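Notebook, Saturday, 7.15 am

First in, so I get the good stool and the last of the decent coffee. Writing this up before the others arrive and start talking over me about the glue pots (you know who you are, Tatsuya).

Hide glue, batch 2. The first batch from Gruder went off in the fridge after I forgot to put the lid back on, which is my own fault, and it smelled like a wet dog in a caravan. This lot is soaked in the ratio Rosalinda Rivera swears by, a touch thinner than the label says, and I left it overnight with a plate on top. It had swollen up beautifully by this morning - fat amber grains, no dry ones in the middle.

Warmed it slowly in the water bath. Skimmed twice. It runs off the brush in a long string now, then breaks, and that's the look I'm after. Tried it on four offcuts of spotted gum and two of hoop pine from the Hastville mill. The hoop pine grabbed straight away. The gum is another story! It's so oily that I wiped half the pieces with metho first and left the other half alone, and I've pencilled an M on the wiped ones so we don't have the same argument as last time.

Clamps stay on till Monday. Please, please don't borrow them. I know there are 15 in the rack, and I know the ones I've got are the nice ones.

The chair from the Zurosdale hall is next. Back rail is loose at both ends, and somebody years ago has pumped it full of white glue, so there's a fair bit of scraping ahead before hide glue will stick to anything in there. Lovely Sison reckons warm vinegar on a rag, left for an hour. I'll do the left joint with vinegar and the right with just the scraper and see which one makes me swear less. The colour match on the seat can wait, I haven't got the stain for it and I'm not paying Dizon prices for a tin I'll use once.

Other bits:
Sharpened the cabinet scrapers on the 500 and then the 2000 stone. Lovely burr on the small one, the big one still chatters.
Need more cotton rag, and a new brush with no metal on it.
The thermometer reads high. Checked it in boiling water, so knock 2 degrees off whatever it says.

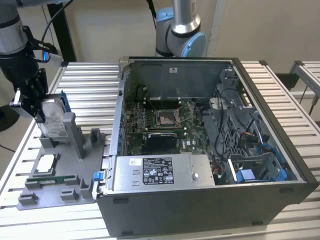
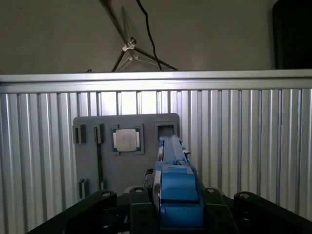

Amado Gatchalian went through this page at lunch and wrote in the margin that the metho won't do much on spotted gum unless the glue goes on within a few minutes of wiping, and that he'd try a fresh scrape straight before gluing as a third lot, with the same clamps and the same wait.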